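Okay friends, a few of you asked how the move to the smaller kitchen is going, so settle in, because I have thoughts and a cup of tea and the evening to myself. A thread on cooking in 28 square feet of floor.

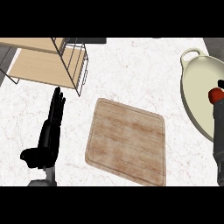

First, some background for anybody new. We left the house on Mowat Street in February after a very long stretch there, and I cried over that kitchen more than I did over the garden. It had a pantry you could walk into! I kept things in that pantry I had no business owning, including a fish kettle, and I have never once in my life poached a whole fish.

So the rule for the move was that anything I hadn't cooked with since the previous winter had to go. I broke the rule right away for my grandmother's bread bowl and I'd do it again. Everything else I was pretty good about. The fish kettle went to a neighbor who was thrilled to have it (she has since poached a trout and sent me a very smug message).

The thing I was most wrong about was pots. I had eleven lids, if you can believe it, and not all of them had a pot to go with. I cook almost everything in 2 pans now, a deep skillet and a soup pot, and the soup pot is the old Storov my sister passed down when she got her fancy stove. It's heavy as a bowling ball and I love it dearly.

Dinner has changed too, and I didn't see that coming. In the big kitchen I'd have three things going and be hollering at people to come eat while one of them went cold. Now it's one pot, and it's beans a lot of the time. Beans with greens, beans with sausage when somebody's been to the butcher, beans on toast when we're both tired and don't want to talk about it.

Since somebody will ask, my beans: 500 grams of dried white beans, soaked overnight with a good spoonful of salt. Drain them, cover with fresh water by a couple of inches, then in go an onion cut in half, a few garlic cloves you don't even have to peel, a bay leaf and more olive oil than feels polite. Bring it up to a boil for ten minutes, then turn it way down and leave it be until they're creamy all the way through.

That makes enough for the two of us for 4 suppers if we're sensible, three if my husband finds the leftovers at lunch. They freeze just fine in their own broth. Please keep the broth!! I poured it down the sink for years and I'd like those years back.

Shopping is different as well. I used to drive out to the big store in Skusden and come home with the trunk full, and half the lettuce would turn to soup in the drawer before I got to it. We walk to the corner market now, a little bag at a time -- and yes, it costs more per item, but I looked at our bank statement last month and we're spending less altogether. I can't throw out what I never bought.

What I do miss is baking for a crowd. The oven takes one cookie sheet, and it's a small cookie sheet. I made my nephew's birthday cookies last week and was at it until nearly ten at night, swapping trays and reading a library book standing up. I wouldn't call it a hardship, the book was good, but next year he's getting a cake.

I also miss having somewhere for people to stand. In the old place everybody ended up in the kitchen and I complained about it constantly, and now they sit in the other room like company and I have to shout to hear the gossip. We're working on it. My husband wants to put a stool in the doorway, and I think he'll trip over it inside of a week.

Spices, for those of you who messaged: I buy the tiny packets from Rudness, the shop by the bus station, and write the month on each one with a marker. Whole cumin and smoked paprika go fastest around here. I had a jar of mace from the old house that I'm pretty sure was older than the dog.

All right, my tea's gone cold and there are beans to put in to soak. If you've gone from a big kitchen to a little one, tell me what you kept that you're glad of -- I still have one box in the hall closet I haven't been brave enough to open.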